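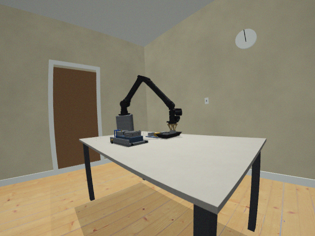 Sim scene inspection checklist, with my comments
Filed under: Lab Automation / Methods Notes
5 min read

I go through this list before I let a batch of simulated episodes count toward our Tirex results. We train the pick policy in sim and then test it on the bench at Kotian, so a sloppy scene costs us real bench time later (ask me about February!). Last run through on 08/12/2018.

1. Arm mount. PASS
Pedestal sits on the tabletop near the back edge, no gap. I zoom way in for this one – a floating base looks fine from across the room and wrecks the contact forces.

2. Start pose. PASS
Elbow high, gripper fingers down, over the black tray. Every episode should open like this before we add noise.

3. Clearance over tray. PASS, with a note
Gripper starts really low. I ran 9 resets by hand and got no contact warnings, but I'd still raise it a touch for the noisy starts.

4. Instrument collision mesh. FAIL
The grey and blue instrument looks great, but the short blue fittings on top had no collision shape at all, so the arm could sweep right through them. That makes the policy look safer than it is. Fixed in the Ivden export, needs a recheck.

5. Small items. PASS
White and blue object by the tray corner, yellow one at the left end. Both stay put when the physics starts.

6. Speed limit near the instrument. PASS
Same cap as the bench arm. Please don't bump it up to get episodes done faster, I will notice.

7. Background. OPEN
Door, clock, light switch, wood floor, all loading fine. We randomize wall color and lighting but I forgot the floor, oops. Adding it.

8. Logging. PASS
Collisions get saved per episode, including the light brushes. We used to drop those, and our old collision rate was too rosy for it.

Result: hold. Item 4 gets rechecked first, then 2 short test batches, then the full 4000 episodes. That's roughly 6 hours on the Esell machine, so start it before you head home.

Questions? Contact the sim bench team
© 2018 Tirex Project Notes
Back to top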